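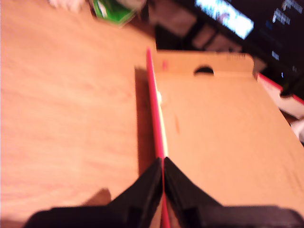 Fig. 1. Fingers closed on a thin red-edged panel, cardboard sheet at the right.

Piltembridge Technical College
Maintenance of Small Robot Cells
Handout 4: The gripper of the desk cell

In the last handout we looked at the arm and its cables. Today we stay with the gripper only. The desk cell is called Hesano in our lab plan, and you will find this name also on the door of its tool drawer. Please read sections 4.1 to 4.3 before you come to the practical hour. Section 4.4 we will do together.

4.1 What the fingers must do

The gripper has two fingers, which close toward each other and become narrow at the tip. With this form they can take a thin part by its edge, for instance the wall of a carton or a lid. They can also take a small box by two sides, but then only a short part of the finger is in contact, and the alignment becomes more important.

A thin part is the more difficult case for the maintenance person. When the fingers hold a thick box, a small error of the closing position is hidden by the box itself. When they hold a panel, the fingers are almost at the end of their travel. If the zero position has moved, the controller may report a closed gripper although there is no force on the panel. Students often look for the fault in the force setting and increase it. Check the zero position first.

4.2 Zero position and alignment

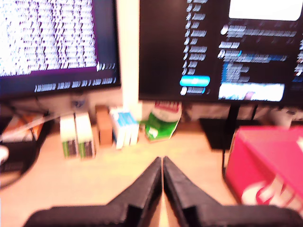 Fig. 2. The fingers near the closed position. A narrow gap remains between them.

The zero position is set with the fingers free, with no part between them. Do it in this order:

Move the arm to the service pose. Nothing may be closer than 80 mm to the finger tips.
Set the speed to low on the Rizk panel and open the page "Gripper".
Close the fingers in small steps until they nearly touch. Look from above at the gap.
The gap must have the same width from the tips down to the end of the flat part. If it is wider at one end, one finger is not straight on its carrier.
To correct this, switch off the drive, loosen the 2 screws of that finger, press it flat against the carrier and tighten again. Do not use the motor to press the finger straight.
Switch on, close the fingers until they touch, and store this position as zero.
Open completely and close again. The displayed value should come back to zero.

Write the old value and the new value in the log. The difference between them is useful for the next person, more than the new value alone. A zero that moves always in the same direction is a sign of wear in the carrier, and then a new adjustment helps only for a short time.

Be careful with the light. The fingers are black, and against a dark background the gap is difficult to see. Over the pale desk it is much easier - please turn the service pose in this direction.

4.3 Regular care

Every day: wipe the inner faces of the fingers with a dry cloth. Cardboard leaves fine dust, and the dust makes the surface slippery. No oil and no alcohol on the faces.

Every week: check the finger screws by hand and do the zero check of section 4.2.

Every 3000 cycles: remove both fingers, clean the carriers, and look for cracks at the screw holes. The counter is on the second page of the Rizk panel. After the work set it to zero, also if you have not changed any part.

Spare fingers are ordered from Flerkia and always as a pair. An old finger together with a new one will not close parallel, even if both look good to the eye. The present pair was mounted in November.

4.4 Function test with a carton

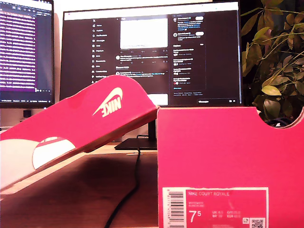 Fig. 3. Shoebox standing on the desk, lid leaning against its top.

For the function test we use a normal shoebox with a separate lid. It has walls, corners and a large flat surface, so it is sufficient for all grips in this course. Keep cables out of the working area before you start.

Test A: close on one wall of the box, lift by 8 mm, hold while you read the position value, put down. The value may not change during the hold.

Test B: the same with the edge of the lid. Here the part can turn around the grip point. If it turns, grip nearer to the middle and repeat.

Test C: close on the wall, open, and look at the cardboard. A deep line from the finger means too much force.

If Test A fails, go back to 4.2. If only Test B fails, the gripper is usually in order and the grip point must be changed in the program.

For the next lesson: bring your log page and read Handout 5, emergency stop and restart.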